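The arm cable fault cost us two shifts in May, and it came down to a cable that had been left too tight. These are the workshop tips that came out of it, for anyone at Mesham running a two-armed robot at a bench.

## Before you switch on

- Clear the floor under both arms. Cables and straps get caught first.
- Bend each arm slowly by hand, power off, and watch the cable at the wrist. If it pulls straight, let out more slack.
- Leave space round the hands. Ours knocked a part because two had been put down too close together.
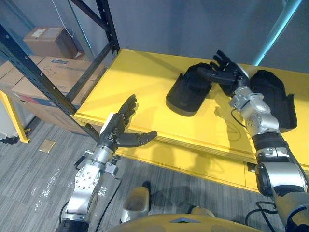 *Both hands over the yellow table, with two black parts on it.*

Our fault was error 276, a lost signal from the hand. Wubit Asfaw found that it came and went as the elbow moved. We swapped the hand first -- a waste of a morning. Check the plug, then the cable, then the hand.

If a hand stops while holding something, press the stop button before you go near it. Don't pull the part out of the fingers. Tiago Esteves got a pinched thumb that way.

## Setting out the parts

Keep small parts on the shelves and spread them out. Curved shells can go in a bin on a bed of cardboard. Pick up loose plastic wrap before the robot moves off. 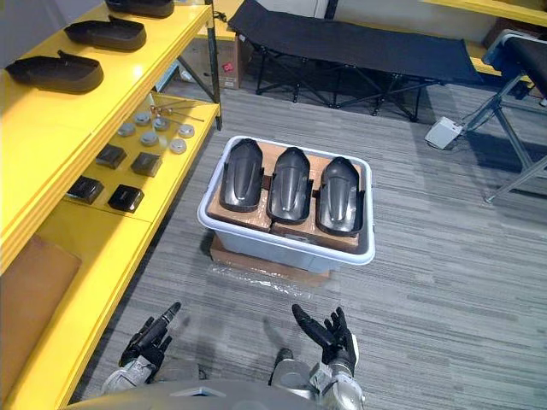

## After a fault

Write down the error number and where the arm was. Run it at slow speed for two full cycles before you leave it alone again.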